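Two Days at Forkberg: What Fendora Showed Developers

Fendora held its developer open house in Forkberg in November, and for the first time it let outside developers build things that run inside Atar, its messaging app. I was there for both days. Most of what follows is from my notes, with some of the order changed so it makes sense.

The building is a ten-minute walk from the train station, up a hill. Doors opened at 8:30 and the line was already out to the street. There were 300 places and they had all been taken, so if you think you'll want to go next year, sign up the week it's announced. Badges were printed at the desk. Mine had my last name twice and no first name, and I left it that way.

Coffee was on the ground floor, talks on the second, and the workshops were in smaller rooms down a long hallway on the third. The elevator is small. Everybody took the stairs by lunchtime.

The opening talk

Asnakech Tufa, who runs the Atar product, gave the opening talk. It lasted 30 minutes with no video and very few slides. She went through what has been missing from the app: no way to send a poll, no way to split a bill, no way to book a table without leaving the chat and coming back. People have been pasting links to do all of these for years. Fendora's answer is something it calls cards. A card is a small program that opens inside a conversation, and everyone in the conversation sees the same one.

She showed a card for picking a movie time. One person drops it in, the others tap the times they can make, and it closes when everyone has answered. It worked on both phones on stage. The second demo, a shared grocery list, took a while to load, and she talked over it until it did.

The rules are fairly strict. A card can't read the conversation around it. It gets a list of who is present, by display name only, and whatever people type into the card itself. It can't send a notification more than once an hour. It can't play sound unless someone taps it first. I heard some grumbling about the notification limit on the way out, mostly from game people. As somebody who uses group chats, I'd have set it lower.

Prices came last. Listing a card is free. If a card sells something, Fendora takes a cut, and the size of the cut was "still being worked out." She was asked about it twice and gave the same answer twice.

The workshops

I signed up for the beginner session, which was led by Hagos Belay. He is on the tools team and has plainly taught before. We each got a blank card project and built a dice roller. The tool you build in is called Gudeta. It runs in the browser, with the code on the left and two fake phones on the right, so you can see what both people in a chat would see.

That two-phone view is the best part of the whole thing. Most bugs in a shared card come from two people tapping at the same moment, and Gudeta has a button that makes both fake phones tap together. My dice roller failed this right away. Each phone showed a different roll. Belay had us move the roll off the phone and onto the server side, and after that both phones agreed. It took five minutes to fix and would have taken me a day to find alone.

Things I wrote down about Gudeta:

It saves constantly and there's no save button.
Undo goes back only as far as the last time you ran the card.
The error messages are short and give a line number, but the line number is sometimes off by one.
There's no dark mode. Somebody asked. It's "on the list."
You can't work offline at all.

The last one matters to me, as I do a lot of my work on trains. I asked whether there would be a desktop version and was told to write in and say I wanted one. I have done so.

The wireless network held up well through the morning and badly after lunch. In the second workshop the whole room lost its connection and we sat and talked for a bit until it came back. I met a woman who makes crossword apps and a pair of brothers who want to build a card for carpool schedules, which their kids' soccer team already runs on a spreadsheet and a lot of shouting.

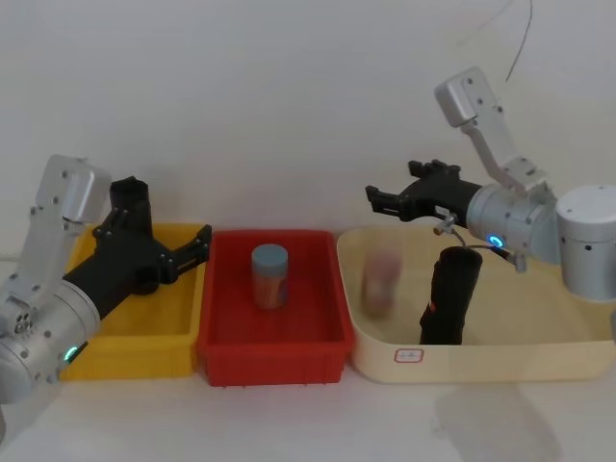 Bins and arms at Forkberg.

The second day

Day two was looser. The morning was short talks, six of them, given by developers who'd had early access. The quality was mixed. Two were basically ads. The best was on accessibility, from someone who had built a plain checklist card and then tried to use it with a screen reader. As shipped, the screen reader announced every change anyone made, so in a busy group it never stopped talking. Her fix was to bundle the changes and read them out when the user paused. Fendora staff in the front row were writing this down, and I hope some version of it ends up in the standard kit.

Another good one was on size. Cards have to load fast on old phones and slow connections, and there's a hard limit on how big they can be. The speaker had a chart of where the space goes in a typical card. It was nearly all fonts and images. He'd dropped the custom font, and his card opened almost as soon as you tapped it.

There was also a talk about group names in chats, which was funny and had nothing to do with cards. I don't have any notes from it.

Lunch was better on the second day. The first day was sandwiches, and by the time the workshop let out only the egg ones were left. The second day was a lentil stew with flat bread, and there was plenty of it.

The question session

The afternoon closed with Tufa and Belay taking questions together on stage. These are the ones I think people will care about.

Will cards work for people who haven't updated the app? No. They'll see a line of text saying a card was sent, with the title of the card. Developers can set the title, so make it a useful one.

Can a card be used in a chat between two people, or only in groups? Both.

What happens to the data when a card is deleted from a chat? It's removed from Fendora's servers. If the developer runs a server of their own, that's covered by the developer agreement, and developers have to delete it too. A man near the back wanted to know how this would be checked. Belay said there would be spot checks. He didn't say how many or by whom.

Will there be stickers? Yes, separately, and without any code needed. You'll upload a set of pictures and that's it. This got the biggest cheer of the two days – bigger than anything in the opening talk.

When does it open to the public? Early next year. No closer than that.

Can a company pay to have its card shown first? Tufa said no, and then said "not at launch," and those are two different answers. I'd like that one cleared up before I put much work in.

Is it worth going?

If you already build for chat apps, I'd say yes, mostly for the workshops. The talks will be posted and you can watch them at home. Having someone from the tools team look over your shoulder is harder to get, and the help desk on the second floor was staffed all day with hardly any wait. I went twice, once with a real question and once to ask about the off-by-one line numbers, which they knew about.

If you're only curious about the app, there isn't a lot for you. The demos were short and the phones were all up on stage. You couldn't try a finished card on your own phone, only the ones you built yourself in Gudeta.

A few practical things. Bring a power strip if you have one, as the third floor rooms have outlets along one wall only. Bring a sweater. The train back in the evening runs once an hour, at ten past, and the closing session ran over, so quite a few of us missed one and waited on the platform. There's a bakery across from the station that stays open until 7:00.

I've got my early access login now and have started on a card for keeping score in card games, which makes the project folder confusing. So far it adds up correctly for up to 5 players and then the layout breaks. I'll post again when it's in a state to be tried by other people.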